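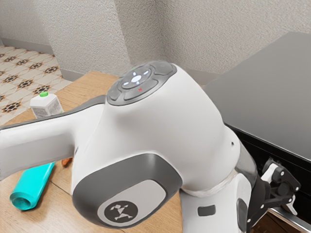

I moved to Premham with 34 boxes and a firm belief that I'd unpack them all by November. Reader, I have 11 left, and I've decided I'm fine with it.

My problem is with the people who say a house isn't a home until the last box is gone. Who made that up? My building went up in 1936 and I'd bet there has been somebody's unopened box in the hall closet ever since. My aunt's place in Carrilho had a whole room of them, and we ate wonderful dinners next door to it for years.

Unpack the kitchen first, sure. Find your sheets. But the rest can wait until you know how you live in the place - where you drop your keys, which chair you end up in. I rushed it last time and spent $300 on shelves for a corner I never once walked into. Pretty shelves, too!

I'll get to the others when I need something out of them. Last week it was the waffle iron, and opening that box felt like a birthday. There was a scarf in there I'd given up on, and a jar of buttons.

We use cookies to improve your visit. Accept / Manage settings

Recent posts
Why I Quit Matching Towels
The Slow Bus to Zadusholm
In Defense of the Junk Drawer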